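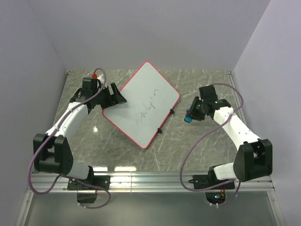

Small whiteboards for the study room
Project report, course in Everyday Design, Allorberg
4 April 2021

1. Why we chose this subject

In our study room there is one big whiteboard on the wall, and it is almost always full. Students write something at lunch, put a note "please do not wipe", and the next group has no place to write. Our group wanted to know if small whiteboards, which lie on the table and go from hand to hand, could help. We had a budget of 300 crowns from the course.

2. What we bought

The boards are small and rectangular, with a thin border. We took them from the shop Rulteck, together with markers. We first looked at boards without any border, which were cheaper, but the edges were sharp and one of them was already bent in the shop. The red border was liked by most people in the group. I personally find it a little strong for the eyes, but it makes the board easy to find under papers.

The markers have caps. This sounds like a small thing, but in September the old markers in the study room had lost their caps and were dry after a short time. We made a rule that the cap goes on the back end of the marker during writing.

3. How the boards were used

We put the boards in the study room and asked the students to write comments in a notebook. Many comments were about the position of the board. On a wall everybody writes straight. On a table people turn the board diagonally, as they do with a sheet of paper, and then the person on the other side has difficulty to read it. Two students sitting face to face had to turn the board again and again. Pairs who sat at the corner of a table had less trouble.

The second problem was sliding. On a smooth tabletop the board moves when one presses with the marker, so the other hand must hold it. For a left-handed member of our group this was tiring, as her writing hand also wiped away the words. We glued thin rubber pieces on the back of one board and it stayed in its place much better.

4. What we would change

We would put rubber on all the boards from the beginning and buy a cloth for each of them. People used their sleeves, and blue ink is not easy to wash out. We also want to try a slightly larger board, because a drawing with text beside it did not fit well. The notebook with the comments is kept in the study room, on the shelf by the door.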